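坩埚及高温耐火制品供应协调会会议纪要

会议时间：八月，上午九时三十分
会议地点：Jalley厂区二号会议室
主持人：Olesia Kostiuk（生产运营部）
出席人员：Orysia Derkach（采购部）、Negin Ghorbani（质量部）、Illia Maksymiv（熔炼车间）、Yurii Yurchenko（财务部）
记录：采购部
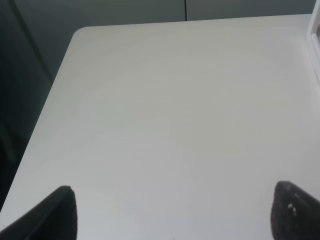

一、上次会议纪要确认

与会人员对上次会议纪要无异议，予以通过。纪要中遗留的两项事项，即坩埚入库标签格式统一、旧规格氧化铝套管清退，由Orysia Derkach作简要说明。标签格式已由仓库执行；套管清退尚有一批待供应商Kravchuk确认退货单，转入本次议题四一并处理。

二、高纯氧化铝坩埚年度框架协议

Orysia Derkach汇报询价情况。参与报价的供应商为Guvness与Kravchuk两家，均可提供现行图纸所列全部规格。Guvness的标准品交货期为20个工作日，非标尺寸需另行开模，模具费用由需方承担，模具所有权归需方。Kravchuk单价略低，但最小起订量为320只，且不接受分批交付。

Illia Maksymiv提出，熔炼车间对大口径坩埚的需求集中在下半年，一次性到货将占用干燥间的存放位置，而该类制品不宜在普通库房长期存放，建议优先考虑可分批交付的供应商。

Yurii Yurchenko表示，从资金占用角度亦倾向分批交付，但要求采购部将模具费用单独列项，不得并入单价核算，以便后续更换供应商时进行比较。

Negin Ghorbani指出，两家供应商提供的材质证明格式不一致。Guvness的证明列明主含量及主要杂质含量，Kravchuk仅给出主含量。质量部要求，无论最终选择哪一家，合同技术附件均须写明杂质分项指标及检测方法，并约定每批次随货附检测报告。

会议议定：以Guvness为框架协议主供方，Kravchuk保留为小口径标准品的备选供方。协议文本由采购部起草，质量部会签技术附件。

三、碳化硅承烧板开裂问题

Illia Maksymiv通报，本季度更换的碳化硅承烧板中有7块在使用初期出现贯穿性裂纹，裂纹多由边角处起始。车间已核对升温曲线，未发现超出工艺规程的记录，但三号炉的冷却段曾两次提前开启炉门，有关操作记录已移交质量部。

Negin Ghorbani说明，质量部对同批次未使用的承烧板进行了外观及尺寸检查，平面度合格，部分样品倒角偏小。目前尚不能判定开裂系来料原因或操作原因，需送第三方检测抗折强度和显气孔率。样品已封存，拟送Finura实验室。

Orysia Derkach提问，在结论作出之前是否暂停该批次的使用。经讨论，考虑到替代库存不足，会议同意在一号炉、二号炉继续有条件使用，每炉次装炉前进行敲击听音检查并登记；三号炉暂停使用该批次。

Olesia Kostiuk强调，冷却段开门温度应严格按照规程执行，任何提前开门均须由当班负责人签字并注明理由，事后补签无效。

四、旧规格套管退货

Kravchuk来函称，其中一部分套管外包装已拆封，不符合退货条件。采购部查阅了原合同，合同仅要求制品本身未经使用且无破损，对包装状态未作规定。Yurii Yurchenko建议以书面形式答复，引用合同原条款，并在货款结算时暂缓支付对应金额。会议同意上述处理意见，答复函发出前须经财务部核阅。

五、来料检验流程调整

Negin Ghorbani提交来料检验流程修订稿，主要变动如下：

1. 坩埚类制品由按箱抽检改为按批抽检，抽检比例按口径分级确定。
2. 增加煮沸吸水率检测项目，首批来料必检，后续批次视结果抽检。
3. 不合格品隔离后，质量部应在两个工作日内出具处理意见。
4. 检验台面每班清洁一次，不同材质的制品不得混放于同一台面，以防交叉污染。

Illia Maksymiv对第三项提出补充意见，认为生产急用时两个工作日偏长，希望设置加急通道。Negin Ghorbani同意增加加急条款，由车间负责人书面申请，质量部当班处理。Orysia Derkach要求在修订稿中明确供应商到场复检的期限，质量部将在定稿时补入。修订稿原则通过。

六、预算执行情况

Yurii Yurchenko通报耐火制品科目的预算执行情况。支出总体在计划范围内，承烧板一项因提前更换超出计划，超支部分暂由备件科目调剂，待检测结论作出后再行确定是否向供应商索赔。截至本次会议，系统内未关闭的耐火制品采购订单共127笔，其中多数为已到货未结算的小额订单。财务部请采购部逐笔清理，对已无实际需求的订单予以关闭。

七、其他事项

Illia Maksymiv申请在干燥间增设一组货架，用于存放异形坩埚。会议要求车间先提交布置图及承重要求，下次会议再议。

八、待办事项

1. 起草Guvness框架协议，模具费用单独列项。责任人：Orysia Derkach
2. 完成协议技术附件，写明杂质分项指标。责任人：Negin Ghorbani
3. 承烧板样品送检，并将结果抄送车间与采购部。责任人：Negin Ghorbani
4. 建立装炉前检查登记表，即日起执行。责任人：Illia Maksymiv
5. 书面答复Kravchuk，发出前送财务部核阅。责任人：Orysia Derkach、Yurii Yurchenko
6. 清理未关闭采购订单。责任人：Orysia Derkach
7. 提交干燥间货架布置图。责任人：Illia Maksymiv

会议于十一时十分结束。下次会议时间由生产运营部另行通知。对本纪要如有修改意见，请于收到后三个工作日内书面反馈采购部，逾期视为无异议。

分发：全体出席人员、仓库、技术档案室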